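Tremivholm Comic Fair: table notes and what's changing in June

The Tremivholm Comic Fair is back in June, and artist alley applications opened on January 23, 2023. We got a table again through the early round, so this is partly news and partly notes for the readers who wrote in asking how the fair works for small sellers.

First, the space. The fair has moved out of the old market hall and into the Clilitz Center, across the river. The market hall had a fire limit of 1105 people, and last year the line outside was long enough that a lot of ticket holders missed the first panel. The new building can take 2000. Badge pickup will be in the lobby, and the dealers and the artists will share one floor this time. I liked having the artists in a separate room, because it was quieter and you could hear people when they asked for a commission. On the other hand, the separate room was up a flight of stairs and plenty of visitors never found it.

Tables are the same size as before. You get one table, two chairs and two badges. Power is extra and has to be ordered with the application. Last year I skipped it and spent the afternoon with a dead card reader, writing down sales in the back of a sketchbook. I ordered it this time.

The rules on fan work have been rewritten. Prints and zines based on other people's characters are still allowed, but at least half of what is on your table has to be your own. The old rule said "mainly original," and it was applied differently depending on who came by. If you sell stickers, each sheet counts as one item.

Applications go through Findora, the booking site the fair started using last year. You upload samples of your work and a photo of a past table if you have one. It logs you out if you leave the page open too long and it doesn't save drafts, so write your answers somewhere else and paste them in.

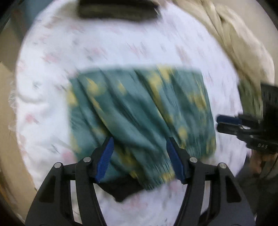 On to the guests. Only a few names have been confirmed and the full list comes later in the spring. The one announcement so far that matters to me is that the small press behind Thân is coming. For those who haven't read it, Thân is a black and white series about two sisters who run a ferry, and it has been coming out in short, irregular issues for years. I have most of the run. Issue 4 is the one I'm missing, and I have never seen it at a show or in a shop. The press says it will bring back issues and a collected edition with new covers. I plan to be at their table before the doors open to the public, which is one of the better perks of an exhibitor badge.

Panels will be in two rooms. The main room gets the guest interviews and the costume contest. The smaller one is for workshops, and those need a free ticket, handed out in the morning at the information desk. Last year's lettering workshop was full within minutes. I got in and it was worth the wait, mostly for the part on balloon placement, where the instructor took a badly lettered page and fixed it panel by panel. I'm told it will run again, with more seats.

The costume contest has also been changed. There used to be one long show at the end of the day. Now there will be an earlier round for first-time entrants and a later one for everybody else. Judges will look at the sewing and construction up close before each round, so if you are entering, be at the side door early. Props are checked at the entrance, and anything longer than a yardstick has to be left there between photos.

Our table number is 977. The numbering starts at the dealers' end and doesn't follow a pattern I can work out, so use the floor map once it is posted. We'll have the second issue of our harbor comic, the first issue in a new printing, and a small stack of the winter minicomic that was only sold by mail. Sketch commissions will be head and shoulders only, ink on card. I'm going to take a short list in the morning and close it when it is full. Last year I said yes to everyone and was still mailing drawings in the fall.

If you want a copy of something put aside, reply to this newsletter and say which issue. I can hold books until early afternoon. After that they go back on the table.

The next newsletter will have the preview pages I promised in December. They are drawn and lettered, and I still have to scan them.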